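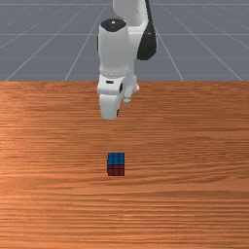
**pakmont_dan** wrote:

My mother-in-law has decided that this winter the family will learn things. Each of us drew a slip from a bowl, and I got "a puzzle," with a deadline in January and a demonstration after dinner in front of everybody. My wife got "sourdough," and can at least eat her mistakes. So for a couple of weeks now my life has been a small puzzle cube sitting alone on a big wooden table, and me circling it like it owes me money. I can get one side. I can get one side every time, in fact, and I'm told this is worth nothing. Which beginner method do people recommend for someone over fifty with no patience?

---

**Kanyarat Sombatkul** wrote:

Layer by layer. White cross, white corners, middle edges, then the last layer in however many steps your booklet breaks it into. Every beginner method is that one wearing a different hat.

Your one side is probably worth nothing, yes. Look at the top row of the four faces around it. If the stickers there don't match their centers, you have one color on one side and rubble underneath.

---

**pakmont_dan** wrote:

I have looked. Rubble.

---

**brosby_transit** wrote:

Going to disagree with Kanyarat, as is tradition. Start with blocks. Build a little 2x2x2 in a corner and grow it. You'll understand what you're doing, where the layer people are just reciting. I learned from a photocopied sheet in 1983 and could solve it in under two minutes for years without the faintest idea why any of it worked. Then I forgot one line of the sheet and that was that until I retired.

---

**Kanyarat Sombatkul** wrote:

He has a deadline and an audience. He can understand it in the spring.

---

**Leopoldo Nava** wrote:

Seconding layers. I taught my nephew Anton that way and he was solving it by the end of a long car ride, mostly to make me stop talking.

One thing for Dan: hold the white side on the BOTTOM once the cross is done. Half the guides don't mention this until step three, and by then you've been working upside down for a week and have to relearn where your hands go.

---

**pakmont_dan** wrote:

Leopoldo, I've been working upside down for a week.

---

**crisoforo_a** wrote:

What cube is it? If it's a stiff old one from a drawer, half your trouble is the cube. I fought with a drugstore special for months, bought a decent one, and dropped a minute off my time that same night. Silicone lube also helps, but use 2 drops and quit. I used more. It shot out of my hands at my daughter's recital.

---

**brosby_transit** wrote:

Here we go. "Buy a new one." We had stiff cubes and we liked them. A stiff cube makes you think before you turn.

---

**crisoforo_a** wrote:

A stiff cube makes you see a hand doctor.

---

**Sandrine Gaillard** wrote:

Has anyone asked whether he scrambled it himself? If he or a helpful child ever popped a piece out and shoved it back in, there's a good chance it can't be solved at all. Two swapped edges or a twisted corner and you can follow any method to the letter and get stuck at the end, every time.

Dan, if you reach the last layer and have exactly one corner twisted with everything else done, take it apart and put it back together solved. No shame in it.

---

**brosby_transit** wrote:

Some shame.

---

**pakmont_dan** wrote:

It came from a yard sale in a bag with a shoehorn, so I can't speak to its past. I'll do the layers (sorry, brosby) and report back.

---

**pakmont_dan** wrote:

Report. Cross done, corners done, white on the bottom like a civilized person. Middle edges took me two evenings because there's a left version and a right version and I'd been doing the left one in a mirror. Last layer: I got the yellow cross, lost the yellow cross, and then lost everything back to the Stone Age when the phone rang.

---

**Leopoldo Nava** wrote:

Never answer the phone during the last layer. Let it ring. If it's important they'll come over.

---

**Kanyarat Sombatkul** wrote:

Write the moves on an index card and do the last-layer ones with the TV on, over and over, on a cube you don't care about finishing. The moves need to be in your fingers before January. Your head will be busy with the mother-in-law.

---

**brosby_transit** wrote:

Or learn blocks and you can lose your place and find it again. Just saying. I'll be here in the spring.

---

**pakmont_dan** wrote:

Index card is on the fridge next to the sourdough schedule. My wife's starter has a name now. The cube does too, but I can't post it here.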